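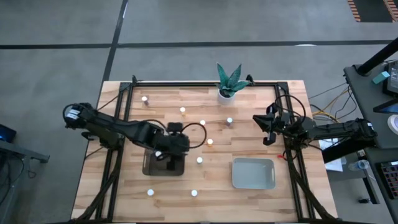

The update will see you now

Your printer has opinions. So does your calendar. Isn't it time you had some?

Last updated: Saturday, February 23, 2019

MY calendar program asked me last week how I was feeling. I had opened it to find out what time the dentist was. It offered me five small faces, ranging from delight to despair, and wouldn't show me the dentist until I had pressed one.

The program is called Peko, and I used to like it. When I bought it, it had days in it, and you could write things on the days. Since then it has been updated 34 times. It now has a feed, a shop, and a feature called Moments, which I have switched off in three places and which still sends me a weekly summary of the Moments I am not having.

Irja Salminen, who worked on software of this sort for years and now keeps bees, was kind about it when I rang her. "Somebody had to have something to show at the meeting," she said. "You can't stand up and say the calendar still works." I asked how many of her own features she thought people had used. She had a think, and said 2, and one of those was undo.

So I went looking for a calendar that would leave me alone. There are more of them than you'd expect. Stundum costs nothing, looks like a tax form and was last changed in June. Its author, Hanne Þorgeirsson, has a page of requests she has turned down, and it makes better reading than most novels. Someone wanted stickers. Someone wanted the weather. A man wanted it to play a tune on his wife's birthday, and got the reply "Please sing."

Moving in was the hard part. Peko will let you take your appointments with you, in the sense that a hotel will let you take the wardrobe. The export button lives under Settings, then Account, then More, then a second and different More. What came out was a file of 1,345 entries, every one of them at midnight. Farhad Shahbazi, who mends computers near the station and has mended mine more than he'd like, looked at it for a while and said it was a time zone problem. He says that about most things. He was right, and it took him 33 minutes and cost me lunch.

Stundum is not perfect. It won't talk to my phone unless I plug the one into the other with a cable, like an animal. Shared calendars are beyond it, so if your household runs on one you may be better off with Evside, a paid program with decent manners and an ugly icon. Niloufar Rostami, who sits opposite me and has four children, swears by it. I tried Kiss as well, but it wanted access to my microphone, and I couldn't think of anything I wished to say to it.

As for the old program, I have cancelled. It took three screens, the last of which showed me a row of faces and asked how leaving made me feel. I pressed delight. A message came back saying it was sorry to hear that, and would I like almost half off for a year?

The dentist, by the way, was on the Tuesday. I missed it.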